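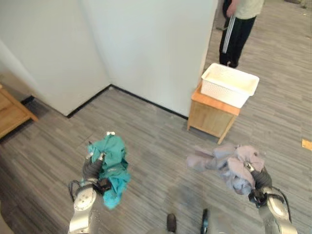
Manipulação robótica: notas da aula 7
Comparação de garras com objetos deformáveis (têxteis)

1. Objetivo

Comparar dois efetuadores terminais na preensão e no transporte de panos: a garra Prullar, de dedos paralelos, e a mão articulada Greltis. Interessa-nos o comportamento do conjunto garra, punho e controlador. A força máxima de aperto consta das fichas técnicas e não será repetida.

2. Configuração

Os ensaios decorrem num quarto mobilado, com os panos sobre a cama e um cesto de plástico branco como destino. O controlador é o Barbier, com o mesmo ganho de impedância para os dois efetuadores. A câmara da cabeça fornece a pose inicial; a partir do contacto, o controlo depende apenas do punho e dos dedos. O protocolo segue as notas de Ketsara Chantharasri para o laboratório de Cosham, com uma alteração: o limite de tempo por ciclo passa a 600 s.

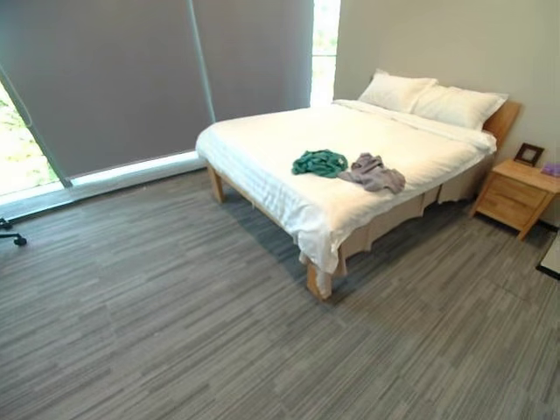

A superfície de recolha condiciona a aproximação. Um edredão cede sob carga vertical, e a altura estimada antes do contacto deixa de ser válida assim que os dedos pressionam o tecido. Com uma mesa rígida, o aumento da força em z é um bom critério de paragem. Com um colchão, a curva sobe devagar e o limiar tem de ser combinado com o deslocamento percorrido. Acresce que o pano e a coberta têm rigidez semelhante, pelo que a garra pode prender ambos. O teste de separação consiste em elevar 2 cm, parar e ler de novo a força no punho.

3. Preensão

Um pano amarrotado não tem pose bem definida. Usa-se como alvo o ponto mais alto da nuvem de pontos segmentada, com a abertura da garra perpendicular à dobra dominante. A Prullar fecha sobre uma única dobra e tolera pouco erro lateral. A Greltis envolve mais tecido, mas os dedos ocultam o alvo à câmara nos últimos centímetros.

4. Largada
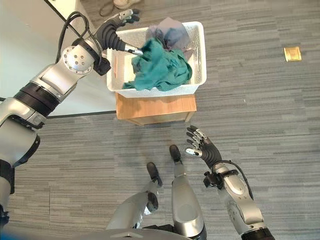

A largada é a fase em que os dois efetuadores mais diferem. Abrir os dedos não garante a separação: o tecido pode ficar preso entre falanges ou ser arrastado na retirada. Convém distinguir «dentro do cesto» de «contido no cesto». O pano verde-azulado ocupa a maior parte da metade dianteira e passa um pouco por cima do rebordo; o cinzento-arroxeado, atrás, ergue-se acima do rebordo posterior. Pelo critério de centroide, ambos contam como depositados. Pelo critério de contorno, nenhum conta. O relatório deve indicar qual dos critérios foi aplicado.

5. Registo

O ciclo mais longo da série de referência durou 618 s e conta como falha por tempo, mesmo com os panos no destino. Para cada efetuador registam-se 11 ciclos, com as seguintes colunas:

efetuador; pano; força em z no contacto; resultado do teste de separação; critério de largada; duração

As tentativas repetidas dentro de um ciclo não abrem linha nova. Não se altera o ganho a meio de uma série.

6. Trabalho a entregar

a) Propor um critério de contacto para superfícies deformáveis e justificar os limiares.
b) Recalcular a taxa de sucesso com os dois critérios de largada.
c) Discutir o efeito da oclusão pelos dedos e indicar onde colocaria uma segunda câmara.

Entrega até sexta-feira, em PDF, com os registos do controlador em anexo.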